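The snack corner at Lasholm

Those of you who come up to the second floor by the back stairs will have noticed that the old biscuit tin has gone, and not before time, poor thing. It had served us since the Dutine days and the lid hadn't shut properly for as long as I can remember. In its place we have a clear acrylic rack in two tiers, and I must say I'm rather taken with it (you can see what's left without rummaging, for one thing!).

The idea came from the Trato office, where they've had one by the kettle for ages, and they were kind enough to tell us where they bought theirs. We put chocolate on the upper tier, and the lower ledge is meant for smaller bits and pieces, mints and the like, once we settle on which ones people would really eat. The Snickers have been very popular, as they always were in the tin.
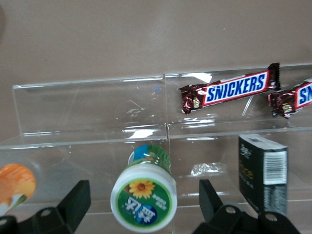
A reader at Vasconcelos wrote in to say that chocolate is all very well, but could we please have something without nuts, and perhaps a few oat bars for those who miss breakfast. Quite right too, and I'm sorry it wasn't thought of sooner. Oat bars are on the list for September, along with some plain chocolate, and these will go in the left-hand compartment so that they're kept apart from anything with peanuts in.

A small plea while I'm on the subject. Wrappers go in the bin under the sink, please, and if you finish the last of something, do pop a note in the orders book. Money goes in the jar as before, and the last 3 collections have covered the shopping nicely, so thank you all for that.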